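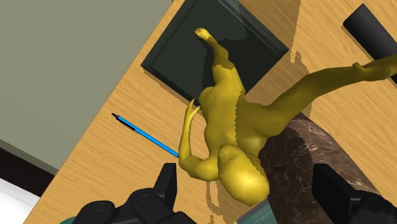
A yellow figurine and a blue pen on a light wooden tabletop.

The desk that stays in the family

In Wendeck, a small town with one long street and a river behind it, people do not like to throw away a table. When a household becomes too small for its furniture, the furniture goes to a cousin, and later to the child of the cousin. I grew up with this habit and I thought it was the same everywhere.

My own desk came to me when I was 14. Before that it had stood in the office of Lindemann, the timber merchant, where my aunt wrote the invoices for 30 years. One drawer still smells of ink. The other does not open in June, when the air is damp, and I have learned to keep nothing important inside.

Today a new desk can be at the door in a few days, and it is often cheaper than the repair of an old one. At Lirkix, the workshop near the station, they told me that a full repair takes up to 37 hours of work. First the old varnish must come off. Then the joints are opened, cleaned and glued again, and after this the piece has to rest. Many customers hear the price and go home to think. Quite a few of them come back, often with a photograph of a grandmother who is sitting at the same piece.

I asked what people should do at home, and the advice was simple. Wipe the top with a cloth that is almost dry. Keep the desk away from the radiator. Use a little wax in spring and again in autumn, and wait a night before you put the books back. A ring from a cup can usually be left alone, as it becomes paler with the years.

The furniture school in Trudent now gives an evening course for beginners, five evenings in all, and the places are gone quickly. The students bring a chair or a small table from home. In the first lesson they only take things apart, which I found rather frightening to watch. My drawer is on the list for the autumn course.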